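# The Hole at the Top of the Package

A great deal of small merchandise is sold from a hook. Batteries, key rings, hair ties, drill bits, reading glasses, seed packets and guitar strings all reach the customer hanging from a length of wire, held there by a hole that takes up very little of the package and gets very little of the design budget.

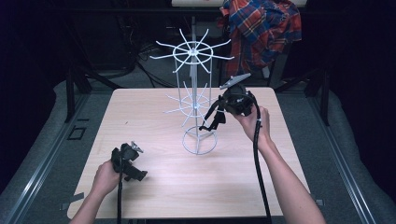
The hole has three jobs. It has to let a clerk load the package quickly, it has to keep the package facing the customer, and it has to survive being pulled off and put back by people who decide against buying. Most holes do the first job well. The second and third are where stores lose money.

## Round, slotted and open

Three shapes cover most of what hangs in a typical store. The round hole is the oldest and the cheapest to punch. It works on a single straight hook and gives the package one point of contact, so the package is free to swing. On a heavy item the swing is damped by weight. On a light item, such as a card of buttons, it is not, and the card turns its edge to the aisle whenever somebody walks past or brushes the display.

The wide slot with a raised center is often called a sombrero, after its outline. The raised center sits on a single hook, and the wings on either side give clearance for a double hook made from a bent loop of wire. A package hung on a double hook has two points of contact and stays square to the front. The cost is a larger cutout, which needs a taller header card and a little more board in every unit shipped.

The open hook, sometimes called a J-hook, has a slit running out to one side of the package. A clerk can lift a package out of the middle of a full row without removing the ones in front. So can a customer, and the slit is the first place the material fails.

Makers that sell into several kinds of stores usually choose the slot, which accepts most fixtures. Makers that sell into one chain use whatever the chain's supplier manual calls for.

## Where the load goes

When a package hangs still, the force at the hole equals the weight of the package, spread over the width of the wire. A thin wire concentrates that force on a short length of board. A thicker wire spreads it further, but it fills more of the hole and makes loading slower.

The static load is rarely the problem. A customer who wants a closer look generally pulls forward and down. The package slides along the hook until it meets the upturned tip, where the motion has to change from forward to up. Many people do not make the change. They keep pulling, the tip bears on the upper edge of the hole, and the board either bends or tears.

The distance between the top of the hole and the top of the package matters more than any other dimension here. Packaging engineers call the strip above the hole the bridge. A narrow bridge tears along a straight line to the nearest edge. A wider one tends to crease first, which looks bad but still hangs. Rounding the corners of the slot helps as well, as a sharp inside corner is a starting point for a tear in any sheet material.

Grain direction comes next. Paperboard is stiffer along the direction in which it ran through the mill and tears more easily along the same line. A header cut with the grain running vertically gives a tear an easy path from the hole to the top edge. Turning the layout on the press sheet fixes this, but it may also mean fewer cards per sheet, and the printer's quote is normally based on the layout that yields the most cards.

## A count at one store

Figures on hanging goods are scarce, partly because a torn package is usually recorded as a markdown or not recorded at all. Sydorenko, an independent hardware and housewares store in the town of Harley, kept a count over 10 weeks that ended in August. Each hanging package was checked when it came off the hook for any reason: sale, restocking, return or clearance.

The store checked 2,856 packages. Of these, 884 had visible damage at or above the hole, a little under a third. Damage was defined broadly and included creases, stretched film and partial tears. Most of the damaged packages were still sold at full price.

The results were uneven across the floor. Plastic bags with a folded and sealed header did well, even with fairly heavy contents. Single-layer board with a round hole did badly at any weight. The worst results came from cards that had been repaired in the store with clear tape, which holds for a while and then peels as a flap and takes the printed face with it.

Position also had an effect. Packages at chest height were handled more and damaged more. Packages on the lowest hooks were handled less but were more often pulled upward at an angle by a standing customer, and their tears ran sideways toward the edge of the card.

A count at a single store says little about any other store. The mix of goods, the age of the fixtures and the habits of the staff all enter into it, and the store did not separate damage done by customers from damage done in loading.

## Tabs added later

The common repair is an adhesive hang tab, a small piece of clear film with a hole already punched in it and a strip of glue along the bottom. Tromeven, a distributor of store supplies, sells them on rolls and in flat pads. The rolls suit a back room where one person tabs a whole carton at a time. The pads suit a clerk on the floor.

Adhesive tabs hold well on smooth, clean board and less well on uncoated or dusty stock. Temperature during application matters more than temperature afterward. A tab pressed onto a cold carton straight off a delivery truck may look attached and then creep down over the following days under a steady load. The usual instruction is to let the goods reach room temperature, press firmly along the full width of the strip and wait before hanging. In practice the waiting step is the one that gets dropped, above all on a Saturday.

Placement is the other variable. A tab centered on the card by eye is centered on the card, while the weight of the contents may be somewhere else entirely. A screwdriver in a blister pack hangs straight only if the hole sits above the center of gravity, and the handle end is usually the heavier one. Some makers punch the original hole off center for this reason, and a replacement tab stuck in the middle leaves the package hanging at a slant.

## Fixtures that move

Wall hooks are the simple case. The fixture stays still, and any motion comes from the customer. Rotating displays add a sideways load every time they start and stop.

A spinner turned gently causes no trouble. Turned hard, it throws light packages outward along the hooks toward the tips. The tip angle then has to do two things: hold the package through a turn and let it go without a fight. A steeper tip holds better and tears more. A shallow tip releases easily and lets goods drop. Fixture makers settle on something in between, and the resulting angle is seldom listed in a catalog along with the height, the diameter and the number of hooks.

Balance is a related issue. A rotating display loaded evenly turns freely and stops where it is left. Loaded on one side, it drifts if the base is not level, and the heavy side settles at the low point. Stores that restock only what has sold will arrive at an uneven load without intending to. Rotating the stock positions at each refill corrects this, and it also moves slower goods around to the face that customers see first.

## Moving away from plastic

The shift from plastic blister packs to all-board packaging has brought the hole back into discussion. Plastic forgave a narrow bridge. Film stretches before it tears, and a stretched hole still hangs. Board gives less warning.

Several fixes are in use. Folding the header over doubles the thickness where the load is applied. A fiber reinforcement strip can be laminated behind the slot and go into the same recycling stream as the rest of the card. Heavier board throughout is the simplest change and costs the most in material and freight.

Folded headers appear to be the most common choice among smaller makers, who can have them produced on ordinary folding and gluing equipment. The fold adds a step in packing, and the two layers have to be punched together. If they are punched separately and then folded, the slots seldom line up exactly, and the full load goes to whichever layer has the lower edge.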